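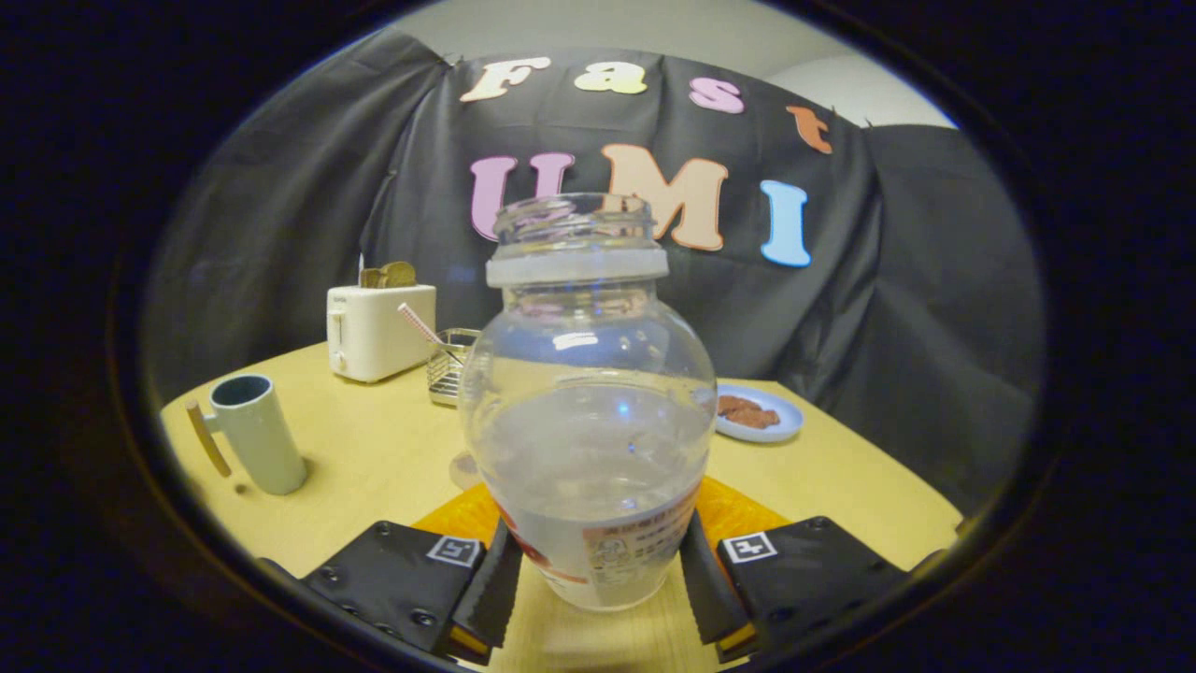 One of the jars, lid off.

Reading time: 2 min

Getting old labels off jars – what works?

medvelany
I've got 38 jars saved up for chutney and the paper labels are driving me mad. Hot water and washing up liquid gets the top layer off, then I'm left with that grey fuzz and a sticky patch which picks up every bit of fluff in the kitchen. Any ideas before the rhubarb comes in? It's April already and I've got 6 kilos promised to my sister Rozália!

skikwood
Cooking oil and bicarb, mixed to a paste. Smear it on after tea, go to bed, wipe it off in the morning. Never failed me.

Tulisik598
Oil is a faff, sorry. You spend longer getting the grease off than you did on the glue. Hairdryer on high till the label's hot, then peel from a corner – two minutes a jar.

skikwood
Two minutes if you're lucky! I tried that on a batch on Wednesday and every one of them tore.

Tulisik598
Then it wasn't hot enough :)

orban_e
Depends on the glue, I think. Some just float off in a cold soak and some want white spirit (window open, and wash the jar really well after). Also have you got lids for them all? I'd sort that out first, odd-sized necks are a pain to match.

medvelany
Er, no. Lids for maybe half. Right, I'll try the hairdryer on a few tonight and the paste on the rest.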